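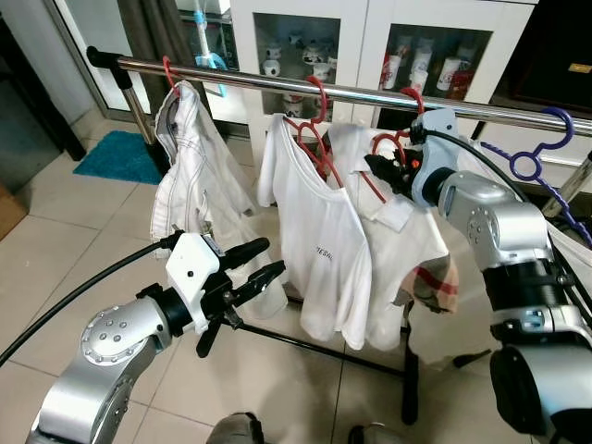 金曜の午前、物干しラックのセル。右グリッパーが赤ハンガーのフック付近をつかんだところ。

さて、今週の「Melura」(双腕のほう)の手入れメモ。先週からずっと気になっていた右手首のケーブル、やっと重い腰を上げて見直した。結論から書くと、ケーブル自体は無事、悪かったのは束ね方。手首モジュールから上に回して右へ逃がすループの長さが足りなくて、レールの高さまで腕を上げると根元が突っ張る。そりゃトルクの値も暴れるよね……。結束バンドを2本切って、余長を取り直して、ゆるめに留め直した。あの輪っか、見た目はだらしないけど、これくらい遊びがあるほうが腕は素直に動く。きれいに束ねたくなる気持ちはわかる(やったのはたぶん私)。でも次に触る人は締め込まないでください!

ケーブルの次はグリッパーの爪。右の爪はプラスチックのハンガーばかり相手にしているせいか、内側の面がつるつるになっていた。赤いハンガーだと、フックの付け根をつかんで持ち上げる途中で、じわっと回る。紫のやつは腕の部分にリブとループがついていて形がややこしいので、どこをつかむかでまた結果が変わる。ややこしいから今日は後回しにして、まず赤だけで合わせ込んだ。爪の面を拭いて、Doderの滑り止めシートを貼り直して、閉じ位置の原点を取り直し。シートの厚みぶんだけ閉じ切りの値がずれるから、貼り替えたら原点は必ずやり直すこと。前回これを忘れて半日溶かしたので、太字で書いておく。**シートを替えたら原点!**

カウンターを見たら、右グリッパーの開閉は前回の交換から1,827回だった。もうちょっともつと思っていたのに。とりあえず交換の目安を300回ごとの点検に変えて、面がてかってきたら貼り替え、という運用にしてみる。300でうるさすぎたら延ばせばいい。

左手はほとんど触っていない。開いた状態で爪がちゃんと平行になっているかだけ見て、ケーブルの取り回しを目で追って、関節の丸いキャップのボルトをひと回り当たっておしまい。1本だけ、ほんの少し緩んでいた気がする。気のせいかもしれないけど、増し締めしてペンで印をつけておいた。来週ずれていたら本物。

ラックの置き方もひとこと。タイルの床なので、黒い脚がけっこう滑る。腕がハンガーを引くとラックごと動いてしまい、教えた位置とレールが合わなくなる。ここ何日か「認識がおかしい」と騒いでいたのは、どうもこれっぽい(カメラさん、疑ってごめん)。目地を目印にして、脚の位置にテープを貼った。作業を始める前にテープと脚が合っているか見る。それだけでだいぶ違うはず。

それと服の話。今かけているのは白ばっかり。フードつきのジャケット、胸に文字の入ったTシャツ、裏に格子柄がちらっと見える襟つきシャツ。白と白が重なると境目の検出が怪しくなるんだけど、これはこれで難しい条件として残しておきたい。色柄ものに替えるのは、右手の調整が落ち着いてからにする。途中で条件を変えると、直ったのか楽になったのかわからなくなるので。

午後は速度を落として、右だけでハンガーをつかむ、少し浮かせる、戻す、を5回通した。4回目まではすんなり。5回目に隣の襟つきシャツの肩を引っかけて、自分で止めた。軌道の問題というより、ハンガーどうしの間隔が狭すぎるんだと思う。Tシャツとシャツが重なるくらい寄っていたし。次は間隔を広げたのと今のままのと、両方で比べたい。

残っていること:

- 紫ハンガーのつかみ位置を決める。リブのところは避けたい
- Clevanoに替えのシートを注文(8月の休みに入る前に!)
- Mokoenaのセルも手首の束ね方が同じはずなので、ループの余長を見る
- 左の増し締めの印を確認
- テープがはがれてきたら、もっとましな固定を考える

電源を落とす前に、両腕をラックから離した位置に戻しておくこと。服の下に腕を入れたまま切ると、次に立ち上げるときに袖を巻き込みそうでひやひやする。今日はちゃんと戻した。ログは共有フォルダのいつもの場所、右手首の電流だけ別ファイルにしてある。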